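# Toy Drive Packing Group – Minutes, 19 September 2026

I took the notes again, so blame me for the spelling. – Lies 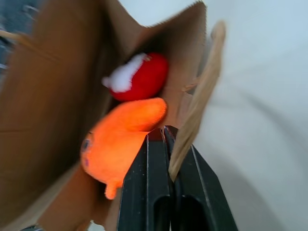
## Who came

Jolien Van Dijk (chairing), Maarten Dekker, Pieter Dekker, and me, Lies Dierckx. Gerrit Wuyts sent apologies, as he was driving his daughter to netball, but he emailed a page and a half of comments which I've worked in where they fit. We started a bit after ten because the hall key was at Pieter's place and Pieter wasn't.

## Last meeting's minutes

Accepted, with one correction from Maarten. I'd written that he offered to store all the boxes in his garage. He says he offered half the garage. Fixed!

## Paper bags

This took up most of the morning. We're staying with the brown kraft bags for the Christmas gifts. Jolien had a quote from Boersma for coloured ones with ribbon handles and they did look lovely in the brochure, but the price was silly, and we've still got a good stack of the brown ones in the cupboard. Maarten likes that the kids can draw on them afterwards (his do, anyway).

Gerrit's email asked whether the paper would hold up with heavier things in it. We agreed soft toys are fine and anything with batteries or a hard case goes in a carton. Pieter wants the tops folded over once and closed with a sticker. I think a sticker is fiddly when you've got a queue behind you, so we're going to try a fold and a wooden peg at the next packing day and see which we hate less.

**Agreed:** brown bags, two soft toys per bag, no tissue paper.

## What goes with what

We had a long and quite cheerful argument about pairing. Last year somebody's bag had two nearly identical teddies in it and the mum rang Jolien about it, very nicely. This year we'd like one Christmassy thing and one anytime thing in each bag. The red plush with the fluffy white trim and the orange fish is the sort of pair we mean. I'm very fond of that fish, with its little pink marking under the eye, and I've asked for it to be minuted that I didn't take it home.

Pieter asked if sea animals count as Christmassy. No. He'd like his disagreement noted – he grew up having Christmas at the beach and feels strongly about it.

Jolien will write up a short pairing guide and stick it on the wall by the tables. It'll say:

- something red, white or snowy first, then an animal in another colour
- check the seams and eyes before it goes in
- labels and price tags off
- nothing that smells of perfume or smoke, please

## Money

We have $993 in the account. Maarten moved that we put aside $50 for tape, pegs and marker pens, and everyone said yes before he'd finished the sentence. There was some talk about buying extra toys with what's left. Gerrit would prefer to wait and see what the donation bins bring in, and we're happy to go along with that until November.

## Collection bins

Altero have said we can leave a bin in their foyer again. Castico haven't answered, so I'll try them by phone on my lunch break. Pieter is going to ask at the rug shop, Turkomen, where they know him from the great hallway runner saga.

Maarten pointed out that the signs need to say "new or as new". We had some very loved bears last year and it was hard to know what to do with them.

## Other bits

The urn is leaking from the tap. Pieter will have a look at it.

Jolien would like people to stop stacking filled bags on their sides, as the toys slide out at the mouth. Stand them up in the trays, two rows deep at most.

## Jobs

- **Jolien:** pairing guide, and a polite no thanks to Boersma
- **Maarten:** pegs, tape and pens; clear his half of the garage
- **Pieter:** Turkomen, the urn, a spare hall key
- **Gerrit:** new wording for the bin signs (he doesn't know yet, I'll ring him)
- **Lies:** phone Castico, type this up

Next meeting is after the school holidays, same hall. Jolien will email the date, and Maarten is bringing the lemon slice.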